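3.2 Placement and first weeks of class

The 43 adults in the study enrolled at two evening schools, Bolier and Lernel. All of them had arrived in the country within the past five years, and most had never studied English in a classroom. Placement was done with a short spoken interview and a one-page reading sheet. Learners who could not finish the reading sheet were placed in the beginner group, even when they spoke fairly well. Teachers at Lernel objected to this rule, and we return to their objection in Section 5.

Classes met for two hours in the evening. The beginner groups at both schools used the Coutinho workbook, which opens with greetings, numbers and names for everyday objects. Verbs do not appear until Unit 5. Several learners told us they had expected to talk more and write less in the first month.

From Unit 2 on, the workbook was used together with the Vomlow picture set. Learners worked in pairs and named what they saw, first in single words and then in short phrases. Nouns such as "hand" and "finger" were known to nearly everyone by then. Describing words took longer, and learners often put them after the noun, as many of their first languages do. 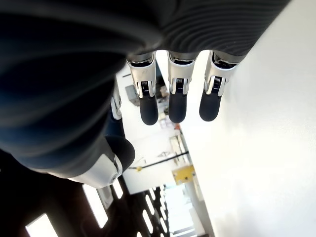
Figure 2. Robotic hand with fingers hanging down from the palm.

Thirteen learners left before the end of the term. Exit interviews were held with those we could reach by phone. Changes in work shifts were the reason given most often, followed by child care. Only two said the class was too hard, and both had been placed in the upper group.

Among those who stayed, attendance was steady until June and then fell at both schools. The drop was sharper at Bolier, where the bus route had changed – learners from the east side now needed a second bus to get home. We did not adjust the scores for missed classes. Attendance is entered as a separate variable in the analysis that follows.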